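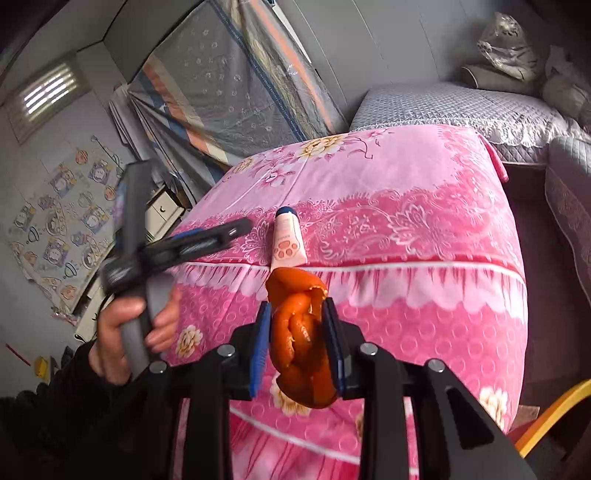 Lenihan Floral Bed Cover, Pink

The Lenihan is our printed cover for a bed or a large storage box. The fabric is pink, with large cream and pink flowers similar to peonies. Scallop borders in white give it an old-fashioned look, and one white stripe goes across the fabric. In the lower section you find a pattern of small circles.

Many customers ask us if the print is too strong for a small bedroom. In our opinion it depends on what stands next to it. With a plain gray quilted cover on the second bed, the pink looks calm and the two beds go well together. We do not advise to use it beside another flower print.

Good for daily use

We made this cover for rooms where people really live. Children sit on it to play, somebody leaves the hand cream or the hair ties there, and in the evening everything must go away again. Small things are easy to find on it if they have a dark or a strong color, like orange or navy. Pale pink things are more difficult, so please look well before you shake the cover out.

Details

Item number: 774
Collection: Lenihan
Color: pink with cream and white
Sold as: cover only, pillows and cushions are separate
Matches with: Bromero gray quilted cover with white lace trim

How to put it on

1. Take everything off the bed and let the mattress free on all sides.
2. Lay the cover with the small circles toward the lower section.
3. Pull the white stripe straight first, then the corners. If the stripe is straight, the rest will be straight also.
4. Smooth the top with your flat hand from the middle to the outside.

Washing

Wash it alone the first time, in cool water and with a mild soap. Do not use bleach. Dry it in the shade and iron it on the wrong side, with low heat. Cream or ointment from a tube can leave a greasy mark - put a little dish soap on the spot and wait 13 minutes before the wash.

Orders and delivery

We sew the covers in our workshop in Caltemness and send them from the store in Drukbridge. The first series in May was 2,000 pieces and the second is now on sale. For a bed with unusual size, please write to Liam Foley before you order, and give him the length, the width and the height from the floor. He will answer you with a price.

A cover which was not washed can be returned in its bag. Bed covers made to your own size cannot be returned, so please measure two times.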